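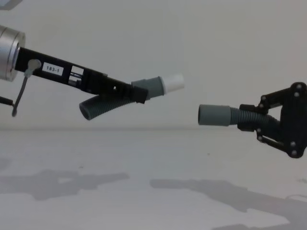 The Brinkmann guideline is a set of good-practice rules for two-arm robot cells in which hose sections and similar flexible parts are joined end to end. It was drafted at Kekwood by a group under Jiahui Han and published on 2022-12-01. It covers grip, approach and clearance.

Each part is gripped on its body, with the end to be joined left free. The two ends are brought to face each other and stopped for a position check before contact.

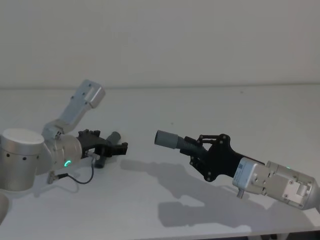

Speed during the final approach is limited to 200 mm per minute, and only one arm may move at a time. Cables on the wrist must have enough slack for the full motion but may not touch the table. The work surface is kept clear of loose parts.

A revision in May added rules for ribbed hose. The guideline is used at over 19 sites, among them Premcombe.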